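Re: [chores] packing a box, are we there yet
From: Katia Mancuso
Date: 1 Oct 2018

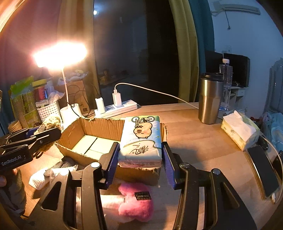 Analyn Lumbao wrote:
> Not convinced any of this counts as a chore yet. Picking up one
> thing is a demo. A chore is when I leave the room and come back
> and the desk is done. My Plimach vacuum does one job and I still
> have to lift the chairs for it. Call me when a machine can put
> away 12 things it has never met without me standing there.

Analyn, fair, mostly. But I'd split it up.

Rigid stuff in known places, fine, that's solved or near enough. Aurelio's line at Pladgate does cartons all day, same carton, same spot. Soft stuff is where it goes bad. A tissue pack is a good example, squeeze too little and it slides, too much and the thing folds up in the middle and won't go flat in the box. You and I don't even think about it. Same with plush, gloves, snack bags, anything that changes shape when you touch it.

Then the clutter. Cables!! A charging cable looped across a desk will beat every planner I've tried. Last run I logged was 145 tries on soft packs only, tidy table, no cables, and the script was fine untill we put a second object touching the first. Then hopeless. Didn't bother finishing the count.

So where I am: two hands with a person behind them, yes, can pack a box from a messy desk today. Take the person out, no. Shop floor before homes, by years I think. Ignacio says 4 years for homes, I say he's never seen my kitchen.

Adelino, you asked about ribbed pads vs smooth. Ribbed for film wrap, smooth for card, thats my vote but I only have the one set here. Vustero quoted me for silicone ones and I haven't answered them. If anybody has used theirs on plastic wrap pls say so before I order.

Also still need the box question settled. Flaps open or taped back? Torn flaps flop around and catch fingers, but every real box has them. I say leave them.

More Thursday, got to run

Katia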